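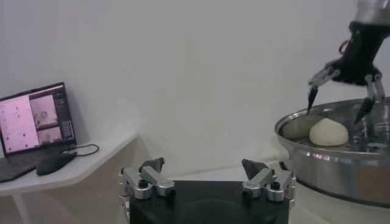 Figure 1. Wrist view from the idle arm, with the second gripper at the dough bowl.

Teaching Two Arms to Handle Dough: What We Got and What We Doubt
Adwoa Kyei, Siwan Morris, Tiburcio Xolalpa
Supervisor: Catríona Flanagan

1. Why we did this
Our project brief claimed that a person with no robot training could teach a kneading task by remote control in an afternoon. We did not believe it, and after a term of work we still mostly don't. This report covers the recording part of the project. Training is in Siwan's separate report.

2. Setup
Both arms were driven from hand controllers, one operator at a time. Each arm carries its own wrist camera, and a laptop on the side table shows the live views. The task was to reach into a steel bowl, close on a lump of dough, lift it, turn it over and put it back. We called our recording script Palma. It starts a new file whenever the operator presses the pedal, including when the operator presses it by accident.

3. Recordings
We logged 3,352 attempts. After review we kept 1,428. The brief suggested that nearly everything recorded would be usable, and we would like to know whose dough that was based on. Most of what we threw out was one of these:
- the fingers closed on the rim of the bowl
- the dough stuck to one finger and came up sideways
- the operator stopped halfway to look at the laptop

The third kind bothers us most. The wrist view gives a poor sense of depth inside a shiny bowl, so people paused, leaned over to check with their own eyes, and then carried on. The robot has no way to lean over. A policy trained on those files learns the pause without the reason for it.

4. Hand guiding compared with remote control
We also tried pushing the arm through the motion by hand. Adwoa found this much easier and her paths were smoother. The trouble is that her hands and sleeves filled the camera view, and those images are no use to a robot working alone. We dropped it after 2 sessions. Sioned Prothero, who read our draft, thinks we gave up too early, and she may be right.

5. What we would not claim
We would not claim that the kept files are good. They passed our review, and our review was three tired students on a Saturday. Tiburcio and Siwan marked the same batch separately and disagreed often enough that we rewrote the rules and started over. We also used one dough recipe throughout. Anyone planning to use the set with a wetter dough should record their own.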